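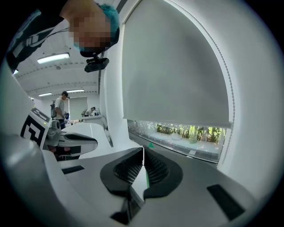 Oct 28, 2024

Notebook entry, Zemer textile workshop, Nakville. Subject: fading of the madder-dyed wool, second series.

The second set of light exposure samples was taken down this morning. The set was hung in July in the south window, with one half of each strip covered by black card. All strips come from the Fisidia yarn, lot 763, scoured in the usual manner and mordanted with alum. The first series used the older lot and is not directly comparable, as that yarn had been washed by the supplier with a product we were unable to identify.

Results by bath:

- Bath A, tap water, no addition: visible loss of depth on the exposed half. The red has moved toward orange.
- Bath B, tap water with chalk: slight loss only. The color remains a true red.
- Bath C, rainwater: the weakest color from the beginning, and the greatest change. One strip had slipped behind its card and has been excluded.

Bath B was held below a simmer for 2 hours. The log for Bath A records the same time, but the temperature column is blank after the first hour. It is possible that the bath was allowed to run too hot, which would account for some of the brown cast noted in July. Bath A should therefore be repeated before any statement is made regarding the chalk.

Mordant records were also reviewed. The 400 g skeins were weighed dry, as required. The small test skeins appear to have been weighed damp, and their alum percentages are accordingly too high on paper. The figures have been struck through in pencil and left legible.

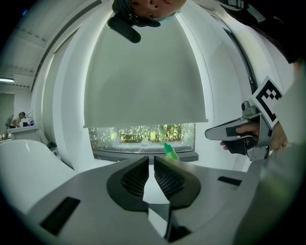 Postma considers the chalk result sound in spite of the gap in the Bath A log, and asked that the next series include a bath made with well water, given that most of the workshop's customers dye at home with hard water. The request is reasonable. Well water will be added as Bath D, and its hardness is to be tested on the day of use.

Washing tests remain outstanding. It was agreed that 3 strips from each bath will be washed by hand in neutral soap, rinsed until clear, and dried flat away from the window. White cotton is to be stitched to one end of each strip to show any bleeding.

Supplies: alum is sufficient for the repeat. Ground madder is low and the open jar smells stale; order from the same source and keep the remainder for practice baths. The lid of the large enamel pot is chipped at the rim, and the pot should not be used for mordanting until the chip has been inspected.

Black card for the new strips is in the flat drawer, under the shade cards.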